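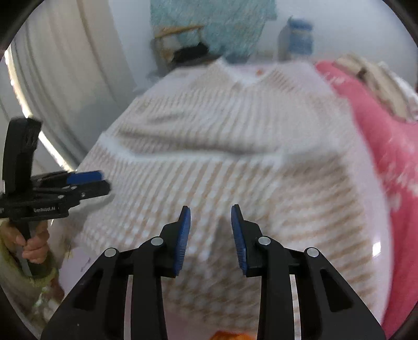 From: Kiran Lodhi
To: Honthorpe Knit & Weave list
Subject: Re: [HKW 2096] Folding large ribbed pieces for storage

Pallavi Pandey wrote:

> I have several big striped knits to put away before the weather turns
> warm again. Last March they came out of the cupboard with a hard
> line down the centre, and on the ribbed ones it took days to relax.
> I fold in half lengthwise, then in half again, then roll. Shelf depth
> is 400 mm so they can't lie any flatter than that. Should I be rolling
> only, or is there a better fold? Also, does stripe direction matter?
> The Bansal notes say to fold along the stripe but give no reason.
>
> Pallavi

Pallavi,

Rolling alone works for scarves. On anything wide it lets the inner layers bunch, and you get a lot of small creases instead of one long one.

Your hard line comes from folding in half twice on the same axis. The second fold presses the first one into the fabric, and whatever is stacked on top finishes the job. Fold in thirds, so that no crease sits on the centre line, and change the position of the folds each time the piece goes back in the cupboard.

For a 400 mm shelf I use this order:

Lay the piece out flat, right side up. Smooth from the middle outward with the flat of the hand. Don't pull on the edges, particularly on rib, which will stretch and then sit wavy.

If there are sleeves, bring them in along the body. Leave the neckline open and flat.

Lift one long side in two places, well apart, and carry it over to the one-third line. Lifting from a single point drags the fabric on the bias and the stripes go off square.
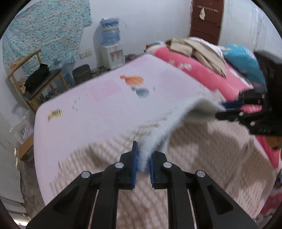
Brown and beige blanket with a fold raised, pink printed sheet underneath.

Set the fold down loosely and put a strip of rolled cotton inside it before bringing the other side across. Old sheeting is fine. Then fold from the bottom to suit the shelf.

On stripe direction: the Bansal advice is sound for woven cloth and less useful for knits. What matters in a knit is the rib. A fold running parallel to the ribs will drop into a furrow and stay there. A fold across them recovers faster, at least in wool. With narrow ribs I make the cross folds the tight ones and keep the lengthwise folds padded.

My test piece was 132 stitches wide and weighed 490 g, in Kinimard wool blend. Folded in thirds with padding, it came out after one summer with a faint mark that steamed out in a minute. I haven't tried the same thing with cotton - it is heavier and may behave differently.

What fibre are yours? If any are acrylic, leave the steam alone until you've tried a corner.

Kiran
Plimthorpe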